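Wednesday nights, and how I came to care about sleeves

I joined the folding club by accident. The course noticeboard said "student project, cloth handling, no experience needed", and I had exactly no experience, plus a free Wednesday. I had pictured something with wheels. Back when I was a teenager we had a robotics unit at school where you drove a little buggy over a ramp and everyone got a certificate, and I suppose I was hoping for a more grown-up buggy. What I got was two arms, a padded grey table and a pile of laundry.

The project is called Lirkamel. I've asked what it stands for and been given three different answers, so I've stopped asking. The goal, as written in the handbook we share, is for the arms to take a piece of clothing that has been dumped on the table and put it into a tidy flat shape. The goal, as understood by those of us who turn up, is to get one decent run on record before the end of July and then go to the pub.

I should say that I can't fold. I've got by for my whole adult life on hangers and a chair. So it has been humbling to have to write down, in order and in plain words, what a person does when they pick up a shirt. Our first attempt at the instructions ran to 9 steps. Step one was "find the collar", and we spent most of an evening arguing about what to do when you can't.

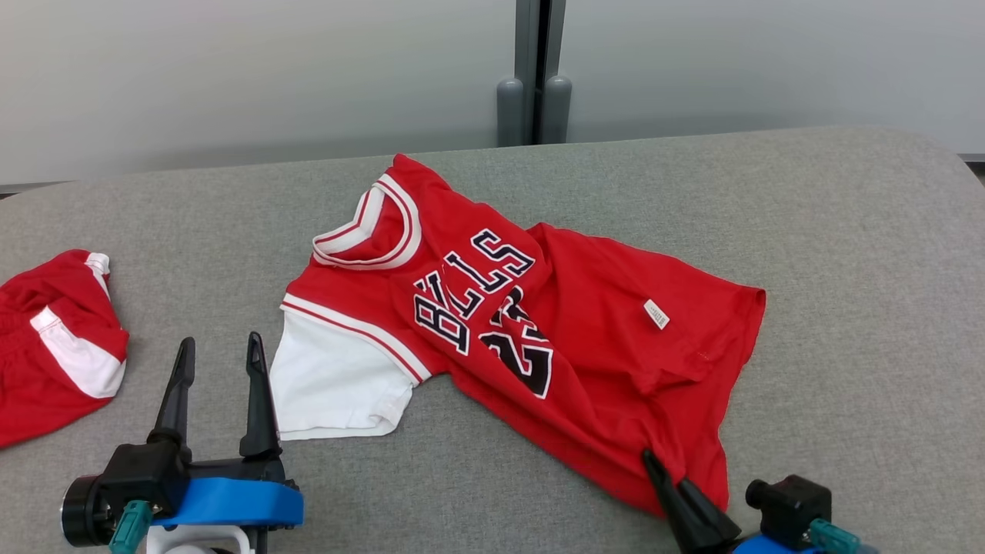 Basketball gear was my suggestion, and I've been made to regret it. I thought a jersey would be easy: no buttons, no cuffs, and big bold markings so you'd always know which way was up. I hadn't thought about what happens to big bold markings in a crease. With one letter folded away, the Bulls become the BLLS, half upside down, and the number underneath might be a 2 and something else if you're feeling generous. The red jersey also has a white sleeve, which I'd have said was cheating for basketball, and when it's lying flat it gives you a lovely clear edge to aim for. When it isn't, you have a white patch that could be the sleeve, or the inside of something, or the shorts having wandered over.

The shorts are their own problem. They match, because of course they do, and they're meant to wait off to the side until it's their turn. I wanted them in a different colour. I was outvoted on the grounds that nobody's real washing is colour-coded, and I have been through my own basket since and found eleven navy socks from at least four families.

Most of the actual work is dull in a way I've come to like. You reset the cloth, you do a run, you write down what happened, you reset the cloth. There's a knack to the reset. If you drop a garment too neatly the run is no use to anyone, and if you really scrunch it up with feeling you are the one who'll be sitting there at ten to nine watching a gripper fail to find a hem. I've noticed that people's scrunching gets kinder as the evening goes on. We've talked about making a rule. We have not made a rule.

The target in the handbook is 1000 logged runs. We're at 666, and somebody drew horns on that page of the logbook, and I'm sorry to report that it was me. At our present rate we'll get there comfortably after everyone has graduated. 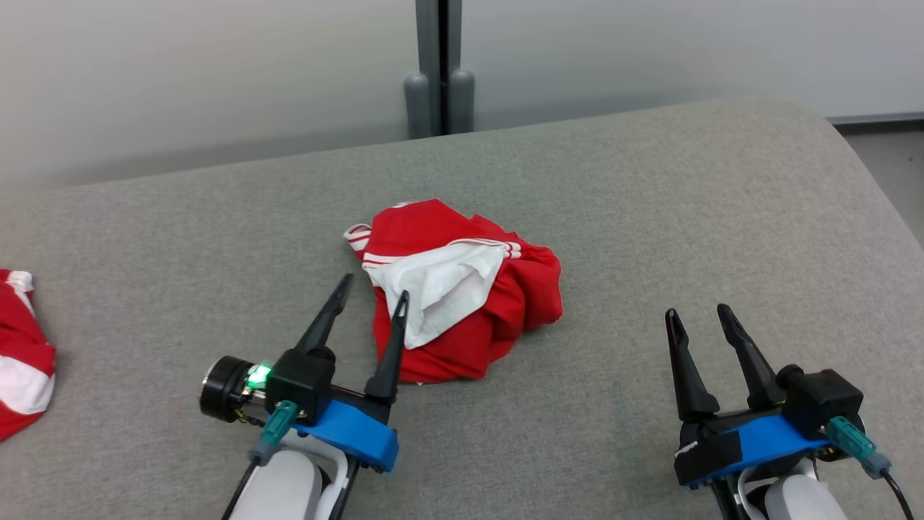 The other thing I hadn't expected was how much of it is hems. Collars get all the attention, but if you pinch the bottom hem properly and give it a gentle pull, half the wrinkles sort themselves out and you look like a genius. Pinch it a finger's width too high and you drag the whole lot into a lump, and the lump has no collar, no hem and no opinion about the future. My logbook entries for those runs just say "lump". I was asked to be more descriptive, so now they say "large lump" or "lump, pointy".

We did apply for some money. There's a small grant from an outfit called Gornen that goes to student groups, up to 4000 dollars, and I wrote the part of the form about benefit to the community. I managed two paragraphs on independent living for older people and then a third about my chair. The third was removed before we sent it off. We haven't heard back. If it comes through I'd like to spend it on a wider range of clothes, and everyone else would like to spend it on spare parts, so I expect it'll be spare parts.

At home I've started folding things. I do it on the bed, slowly, collar first, and I catch myself using two fingers on each hand like pincers, which works better than you'd think on tea towels and is hopeless on a fitted sheet. Someone in the club has proposed a fitted sheet for next term. I've said I'll be busy.

We're on again this week at the usual time. I'm bringing the biscuits, and I've been asked to bring a cardigan as well, something with buttons, for what the handbook calls the stretch goal. I own one cardigan. I'd like it back in one piece.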